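Collecting Demonstrations for a Dish Rack Task
Project report, group Pamgate
Khang Thân, Loan Mạch, Thiện Đoàn
17 December 2018

1. Goal

We wanted a set of recorded examples large enough to train a policy that takes dishes out of a rack and puts them on the table. Training is covered in the second report. This one is only about the data.

2. Method

One person drove the arms by hand while a second person kept the log. Operators changed after every 16 episodes, because the recordings got sloppy when someone stayed on longer. Before each episode the logger moved the dishes to new positions in the rack. Plates, bowls and glasses were mixed in most layouts.

An episode was kept if the dish reached the table and was let go without help. Drops were saved in a separate folder. We labeled the start, the first contact, the lift and the release by hand, using the Nurmi script that Loan Đoàn wrote for last year's group.

3. Results

We recorded 1,011 episodes and kept 703. Most of the rejected ones were glasses that rolled during the grasp. Plates were easier once the operators learned to touch the rim first and close slowly. Bowls lying on their side took the longest, and two of us never got good at them.

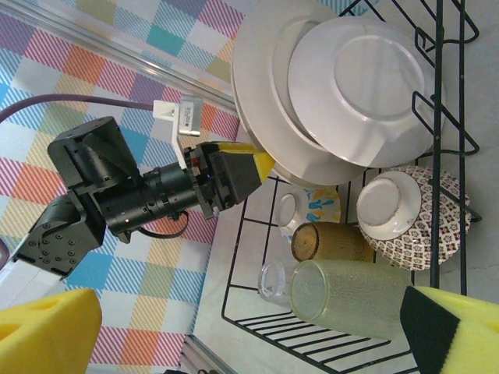

Figure 1. Wrist camera view, with the other arm's yellow foam pad against the rim of the stacked plates.

4. Problems

The logs from the first four sessions used different names for the same dish, so Loan Mạch had to relabel them. We also changed the lighting halfway through December and did not write down the exact episode. Anyone using the set should split it by session and should not shuffle everything together.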